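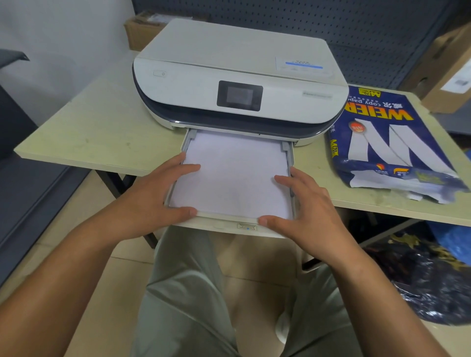
I still write letters, and I mean the kind with a stamp, and I'd like to put in a good word for typing them up and printing them out. My friends who love stationery will groan at this (they have the fountain pens, bless them), but my handwriting has been a burden on other people for most of my life, and my aunt in Drurkness once phoned me long distance to ask what the second paragraph said.

So I print them now. Two pages, usually, in a nice big type, with my name signed at the bottom in ink so she knows I was there. I've mailed 21 of them since New Year's, and I get more mail back than I ever did when I was trying to be elegant about it!

People tell me an email would do the same job, and for plenty of things it does. But my aunt keeps her letters in a drawer and takes them out again on slow afternoons, and I don't believe she has ever gone back to an email in her life. A letter also gives you time to ramble a bit - the neighbor's tomatoes, the new bridge at Predivell, what the dentist said - and you don't feel you're taking up anyone's morning, which they can spend as they please.

My aunt is past 70 and writes back by hand, in that lovely slanted script they taught her in school. I can read every word of it. Her last one ran to four sides and was mostly about plums.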